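A day at the Vomarero wool mill

I'd been meaning to go to the open day at Vomarero ever since Irja Lappalainen went on about it over coffee in September, and on 27/11/2019 I finally got myself there. It's a 12 minute walk uphill from the bus stop, which felt like a lot more in my good boots, but you can smell the wool before you see the building and that cheered me up no end.

Entry was £2, with a hot drink thrown in (very decent tea, proper mugs). We were split into groups and ours went round with Elli Räsänen, who has worked in the spinning shed for 30 years and talks faster than anyone I've ever met. I missed half of it over the noise of the carding machine, but what I did catch was great – she told us how they used to dry the fleeces on the roof, until one windy spring when most of a batch ended up in the churchyard!

The dyeing room was my favourite. They were doing a deep mossy green while we watched, and the colour looked nearly black in the vat and then came up so bright on the hank that a few of us gasped. I asked if they sold it in the shop and was told not until after Christmas. Typical.
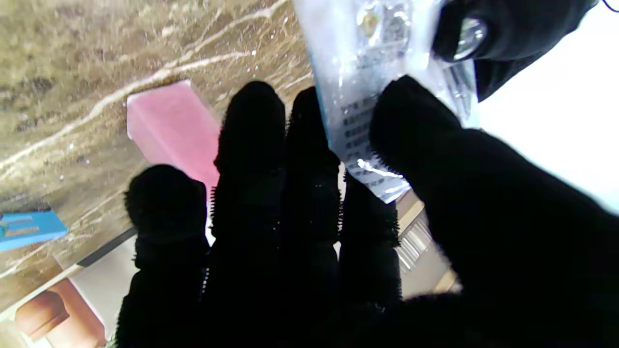

Upstairs there's a small display on the mill's history, with old order books and a letter from a shop called Dornilura complaining that their socks had arrived in three different sizes. I could have stayed reading those for hours, but Elli was already halfway down the stairs and I didn't fancy getting lost.

Then the shop, where I had promised myself I'd be good. I wasn't. I came away with four skeins of their Natever yarn in a sort of oatmeal colour, plus a bag of odds and ends for 99p (mostly rust and navy, and one very loud pink). The blankets are lovely but well out of my reach, so I just stroked them a bit and moved on.

If you go, wear something warm, as the sheds are freezing, and get there early for the cake. The cardamom buns had all gone by the time our tour finished and I had to make do with a flapjack. The next open day is in spring and I've already told Irja she's driving.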